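Vilwood lake to reopen for night fishing
Apr 27, 2024

Night fishing will return to the main lake at Vilwood next month, after a closure that began in January when part of the north bank slipped into the margins.

Pivine Angling Club, which holds the lease, has rebuilt 13 swims along that side and laid a gravel path from the Atport road gate. The work took 9 weeks. Two swims near the outlet stay shut until the new willow stakes have taken.

The lake was netted while the bank was being repaired. The catch came to 102 carp, all of which went back the same afternoon, along with a good head of tench. Fish were checked for parasites and none were moved to other waters.

Night tickets will be limited to members who have held a day ticket for a full season. Barbless hooks only, and unhooking mats must be wet before a fish is put down. Bait boats are still banned on all club waters.

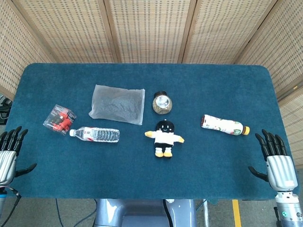 Can members fish the small pond at night as well?

The small pond, known as Tsai, remains a day water and closes at dusk all year.

A night ticket costs £200 for the season and can be bought from the club's website. Members who paid for nights before the closure will have the lost weeks added on.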